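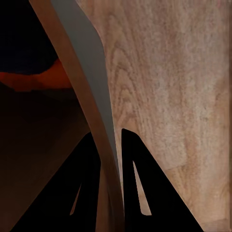 Rorari Felt Glides for Sofas and Sectionals

Home Shop Floors Furniture Care Delivery Contact

6 min read

Rorari glides are thick wool felt pads that go under the feet of heavy furniture. They are cut and assembled at our shop in Gandville and sold in bags through this site and at the Lynch Street counter. The sofa glide is the largest pad we make. It is meant for sofas, sectionals, loveseats and sleeper chairs on wood, laminate, vinyl plank and tile.

The pad is glued to a hard backing plate, and the plate takes the weight of the foot. On cheap stick-on pads the felt is stuck straight to the leg, and a heavy sofa pushes it out sideways until the edge curls and picks up grit. The plate keeps the felt flat. You can feel the difference if you press one between your fingers.

What comes in the bag

Each bag has enough round pads for one standard sofa, plus 2 spares. There is also a folded sheet of instructions and a square of fine sandpaper for the feet. Screws are included with the screw-on version only. Please check the label before you open the bag, as we can't take back opened bags.

Stick-on or screw-on

Stick-on glides suit metal feet, plastic feet and any wooden leg you don't want to drill. The adhesive needs a clean, flat surface. It will not hold on leather, fabric, wax or loose paint.

Screw-on glides are for solid wooden legs. They stay put when the sofa is dragged, and we recommend them for any section that gets moved every week for cleaning. Drill a pilot hole first. Old legs can split without one, especially the narrow tapered kind.

If you have a mix of legs, order both. Felt thickness is the same on the two versions, so the sofa will sit level.

Choosing a size

Measure the bottom of the foot across its widest point. The glide should be the same size as the foot or slightly smaller. A glide that sticks out past the foot will catch on rugs and collect pet hair.

Some sofas have hidden center legs under the frame. Look for them with a flashlight before you order. They are often shorter than the corner legs and don't carry any weight until somebody sits down, and they are usually the ones that scratch. Put a glide on those too. If the center leg then lifts the sofa, screw the leg in a little (most are adjustable) or call us and ask for thin pads.

Square feet can take round pads. We used to sell a square pad and stopped making it. The corners wore first.

Putting them on

Turn the sofa on its back on a blanket. This takes two people for a full-size sofa. With a sectional, unhook the sections and do them one at a time.

Scrape off the old pads and all of the old glue. Sand the bottom of the foot lightly and wipe it with rubbing alcohol. Let it dry completely.

Peel the backing, set the pad down in the center of the foot and press hard. Lean on it with the heel of your hand. Leave the sofa on its back overnight if you can. The adhesive gets most of its grip in the first few hours, and a sofa that is set down and pushed into place right away will often lose a pad.

Sweep before you turn the sofa upright. A piece of grit under new felt scratches as badly as no felt at all.
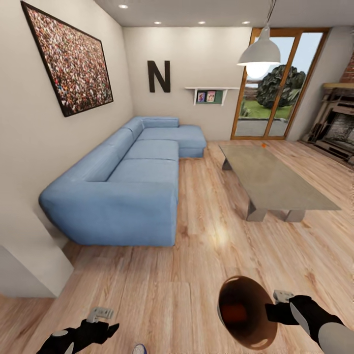
Pale blue L-shaped sectional on a light wood-plank floor.

Notes for sectionals

Sectionals wander. The corner piece tends to stay where it is while the ends creep outward, and a gap opens at the join. Felt makes this easier, so the hooks or clips between the sections have to be in good shape. Tighten them when you fit the glides.

If the sofa still moves, use rubber cups under the back legs and felt under the front ones. The back will hold and the front can still be swung out to vacuum. Check with your flooring maker before you put rubber on vinyl plank. Some kinds of rubber leave a yellow mark that does not come off.

A chaise section usually has more weight at the foot end than people expect. It's worth putting the spares there if that end has extra legs.

Looking after the felt

Felt picks up dust. Tip each section back every few months and run a vacuum nozzle or a stiff brush over the pads. Don't wash them. If a pad has been soaked by a spill, take it off and replace it, as wet felt can stain an oiled floor.

Replace pads when the felt looks shiny and feels hard. On a family sofa, we would expect to do this when the seasons change the second or third time, sooner with large dogs. Hallway benches and dining chairs wear faster and need our chair glide, which has denser felt.

Questions we get

Will they work on carpet? No. Felt drags on carpet. Use the plastic sliders on the Furniture Care page.

Can I cut them down? The felt cuts, the plate doesn't. Order the smaller size.

Do they make the sofa taller? A little. You won't notice it when you sit, but check the clearance if a robot vacuum or a storage box goes underneath.

Do you sell brown? Gray felt only at present. Nayeli Cusi in our Gandville shop is testing a brown one and we hope to have it in December.

Ordering

Orders over $70 ship free. Everything ships from Nidville, and orders placed before noon on Tuesday go out on that day's truck. You may add up to 6 bags to a normal parcel. Larger orders go by freight, so please write to us first for a price.

Unopened bags can be returned. Put the order slip inside the parcel so we know whose it is.

We use cookies to remember your cart. By continuing to use this site you agree to our cookie policy. Accept Settings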